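Moving house in later life: speaker notes
Housing and Independent Living Service, autumn briefing for advisers
Speaker: Róisín Madigan
Second speaker for the funding section: Traian Crăciun

Slide 1. Welcome
Introduce both speakers. Fire exits are at the rear of the hall. Questions will be taken after slide 7, although colleagues who need to leave early may raise a hand at any point. Paper copies of the checklist are on the table by the door.

Slide 2. Purpose of the session
The service supported 182 household moves last year among residents who were leaving a long-term home. The session sets out what advisers are expected to cover at the first visit, and at what stage a case should be passed to the moves team. It replaces the guidance issued with the old Melik contract. Advisers should no longer use the Melik forms, including the blue inventory sheet.

Slide 3. The first visit
Allow a full hour. The resident should be asked where they intend to live and whether a date has been agreed, and who else is involved in the decision. Where a relative is present, the adviser must still speak to the resident alone for part of the visit.

Please do not begin with the question of what will be thrown away. Our case reviews show that visits which open in this way are often cut short. It is better to ask which rooms are used every day and which items the resident would want on the first evening in the new home. The kettle, medicines, spectacles, bedding and a telephone charger are the usual answers. These go in a single marked box that travels with the resident and is never placed on the van.

Pause here. Ask the audience what else they have been asked to put in that box. Allow two or three answers.

Slide 4. Packing and fragile goods
The appointed contractor is Osei. Its crews pack on the day before the move unless the adviser has requested an earlier date in writing. Residents may pack for themselves if they wish, but the contractor will not accept a claim for breakage in a box it did not pack. This must be explained plainly at the first visit and noted on the file.

Kitchens take longer than any other room and are commonly left until last. Advisers should encourage residents to start with the high cupboards, where most of the unused items are kept, and to leave out two place settings per person.
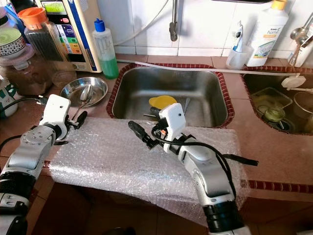

Heavy items should go into small boxes. Books and tinned food are the most frequent cause of split boxes and of strained backs. Plates should stand on edge and glasses should be wrapped singly. Old newspaper is acceptable as padding but may mark pale china, so plain paper is supplied free on request. Ask for it from the Rusero depot, which holds stock for all districts.

Slide 5. Papers and valuables
Deeds, wills, bank cards, passports and jewellery are not to be packed by the contractor under any circumstances. Nor should advisers offer to hold them. If the resident has no suitable place for such items, refer to the safekeeping procedure on page 11 of the handbook.

Slide 6. Costs and grants (hand over to Traian Crăciun)
The standard moving grant is now £926 for a household of one or two people. It covers van hire, packing and the redirection of post. It does not cover carpets, curtains or the fitting of appliances. A further £50 may be claimed towards disconnecting a cooker, provided that the receipt is attached.

Applications are made through Prekix. Advisers who have not yet been given access should speak to Traian at the break. Paper applications will still be taken from residents who cannot use the online form, and these must be countersigned by the adviser.

Remind the audience that no move can take place on a Sunday under the present contract, and that September dates fill early.

Slide 7. After the move
A telephone call is due within the first week and a visit within the first month. The adviser should check that heating and hot water are understood, that post is arriving, and that the resident has registered with a doctor. Some residents are low in spirits for a time after leaving a home of many years. Where this continues, a referral to the wellbeing team should be offered and the outcome recorded.

Take questions. If time is short, invite written questions to the service inbox and close.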